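Truvton Community College
Household and Small Office Management
Handout 6: Sorting, Storing and Discarding
Prepared by Veronica Gavrilă
Revised 4/6/26

Purpose of this handout

This handout accompanies the sixth lecture of the course and should be read before the practical session. It covers the sorting of mixed household and office goods, the choice of containers, and the keeping of a simple storage record. Students who missed the fifth lecture should first read pages 133 to 140 of the course reader, where the terms "active," "seasonal" and "archive" are defined. Those terms are used here without further explanation.

1. Sorting comes before storage

The most common error in student reports from previous years is the purchase of containers before the goods have been sorted. A container chosen too early tends to decide the categories. If a person owns four boxes, four categories will be found, whether or not the goods divide that way.

Students are asked to sort on an open surface first. A table is preferable to the floor. Items are placed in groups according to the question "When will this next be needed?" and only afterward according to the question "What kind of thing is this?" The order of the two questions matters. A tape measure and a roll of packing tape are different kinds of things, but in most households they are needed on the same day and may reasonably be kept together.

2. The holding group

Every sort produces items that cannot be placed at once. These should go into a holding group, which is kept apart from the others and reviewed at the end of the session. The holding group should not be stored. If it is put on a shelf "for now," it becomes a category of its own and will grow. In the Plollthorpe case study (reader, page 194), a two-person office had kept such a box through two changes of address, and its contents included a lease that had been reported lost.

Items still in the holding group after review are to be discarded, given away or assigned to the archive. A short written note of the decision is sufficient.

3. Choosing containers

Containers should be judged on the following points:

Height of the sides. Low, open bins suit active goods. Deep boxes suit seasonal and archive goods.

Visibility. Translucent plastic allows the contents to be checked without opening or lifting. Opaque plastic hides clutter but must be labeled.

Color. Color is useful only when it carries one meaning throughout the home or office. If red means "to be repaired" in one room, it should not mean "kitchen" in another. Students should use no more colors than the members of the household can name from memory.

Weight when full. A full container should be light enough for the person who uses it most often. Paper is heavier than students expect – a deep box of files may be impossible to move safely from a high shelf.

Bins in different colors, set side by side on a table:
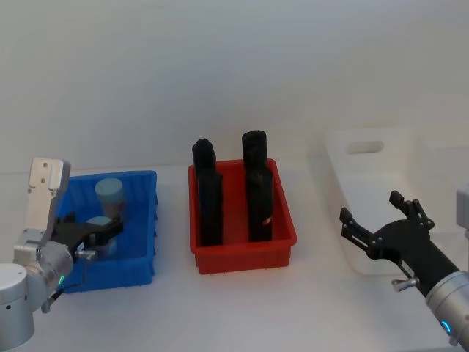
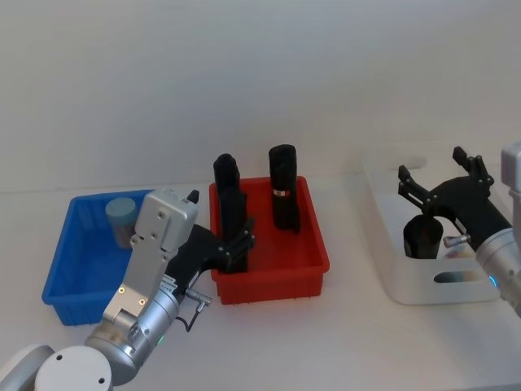

4. The storage record

A storage record lists each container, its location, its general contents and the date of the last review. It need not list every item. The method taught in this course follows the one set out by Octavian Marinescu in his lectures on small office practice, with one change: the column headed "Owner" has been replaced by "Person responsible," as many goods in a shared home have no single owner.

The record may be kept on paper or as a spreadsheet. In either form, it should be stored where the containers are, or a copy should be. Students using the Ider template should delete the sample rows before submitting their work.

Entries should be brief. "Cables and chargers, hall closet, upper shelf" is a satisfactory entry. "Various" is not, and will be returned for correction.

5. Review

Active goods are reviewed when the container no longer closes or when items begin to collect beside it. Seasonal goods are reviewed at each change of season, before they are put away. Archive goods are reviewed once a year. For the purposes of this course, the annual review is set for July, and students enrolled in the summer section will carry it out as part of their coursework.

6. Work to be submitted

Sort one drawer, shelf or cabinet at home or at work. Submit a completed storage record and a one-page account of the decisions made about the holding group. Reports should be left in the tray outside the Caruso Room or sent through the course page.

Reading for the next lecture: course reader, chapter on shared spaces.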